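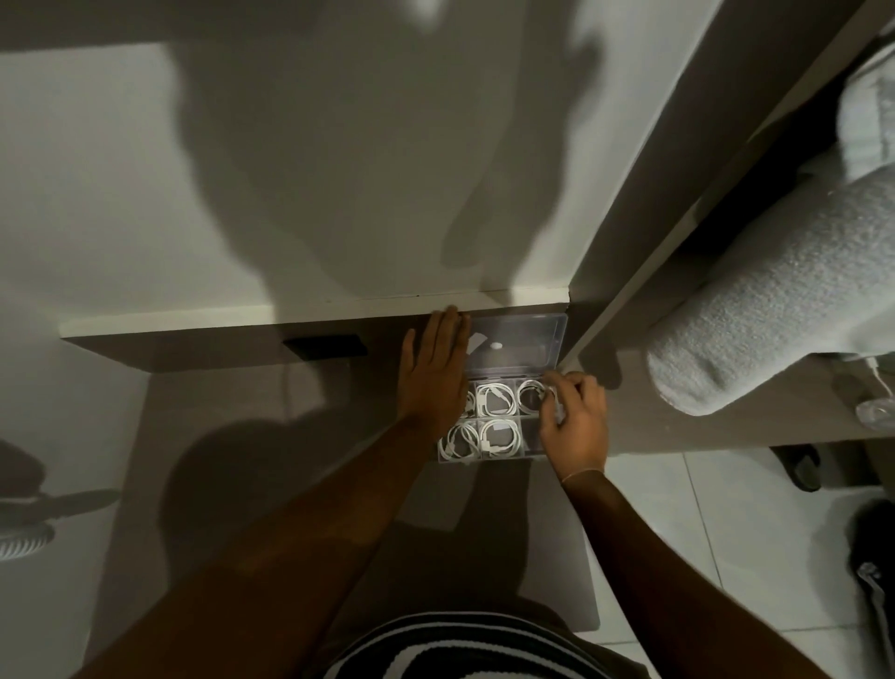
Filed under: Days out / Robots

Right, quick one as I've got a train at ten past and if I don't write this up tonight I never will.

Went to the Ladard open day. Had been meaning to go for two years, missed it both times. It's in the old bus depot behind the station, not signposted at all, I walked past the door twice. Badge, lanyard, paper cup of terrible coffee. No biscuits by the time I got in.

Main thing I wanted to see was the cable job. If you've read this blog before you know I bang on about cables. Boxes and bottles are easy, everybody does boxes and bottles. A white charging cable wound up in a loop is a horrible thing for a machine to hold. It springs. The end pokes out. It hooks on the one next door and then you've picked up two.

So the task is dead simple to say. Clear plastic organizer box, six compartments, lid open, coils in five of the compartments. Take one out, put it back, leave the others alone. It all starts with a person doing it by hand. One hand steadying the box up by the hinge, other hand pinching the coil, top right compartment in this case. Thumb and fingers, nothing clever. You'd do it without looking. I watched the person bit for ages, more than the arm if I'm truthful, because once you start looking at what your holding hand does you can't stop. I did it at home with my own drawer of leads when I got back and my left hand was doing half the work!

Hamish McPhee was running the demo. Scottish, very fast talker, lovely bloke, clearly on his fourth coffee. He said they had 953 recordings of people sorting small stuff, and 227 of those are cables in boxes like this one. Done at ordinary desks under ordinary lights, shadows all over the place, which he was very keen on. His point being that the lab is lit like a dentist's and then you take the thing to a real room and somebody's shadow falls across the desk and it's lost. Fair.

Then the arm. The project's called Rirkutura (no idea, didn't get to ask, someone behind me wanted to know about batteries). Two arms, one to hold the box and one to pick. They'd set it to do 200 goes across the day with a tally on a whiteboard. When I got there it had 53 done and it was just before lunch so, erm, make of that what you will. Slow. Really slow. But the holding hand was good. It went for the hinge side the same as a person does and stayed put. Picking hand less good. Came in too steep, I thought, and it squashed the loop instead of pinching the side of it. One time it got the coil halfway up and the next one came along for the ride. Big groan from the crowd. A kid next to me said "just use your other hand" which got a laugh, but it was using its other hand.

When it does work it's lovely to watch though. Little pause, little wiggle, up it comes, loop still in one peice.

Asked Hamish about the tags. Some of the coils have a small white tag on and I wondered if that was a cheat, something for the camera to find. He said no, and that the tags make it worse if anything as the fingers go for the tag. I'm not sure I believe him totally but he did show me a failed go where it did exactly that. Grabbed tag, dropped tag, looked very pleased with itself.

Also asked about the clear plastic. See-through boxes are a pain because the depth camera sees the desk through the bottom, so an empty compartment and no compartment look much the same to it. They've got a fix coming. Everyone has a fix coming.

Other stalls, very fast:

Peltevov had a folding machine for tea towels. Worked every time I saw it, only does one size of tea towel.

Hrubý had grippers out on a table you could squeeze. Soft ones. Weirdly warm, from everyone else squeezing them I suppose. Took a leaflet, lost the leaflet.

A talk upstairs at two on safety fences. Went in, couldn't hear, came out again.

Would I go again, yes. Get there early, the demo queue was out past the stairs by one and they were only letting a few in at a time. Bring your own lunch, the van had sold out of everything apart from chips. Parking is hopeless, get the train.

Hamish said the cable rig will be out again in June with new fingers on it. He reckons they'll be twice as quick. I said I'd bring my own drawer of leads and he went a bit pale, I've got a scart in there.

Got to run, will tidy up the typos tommorow.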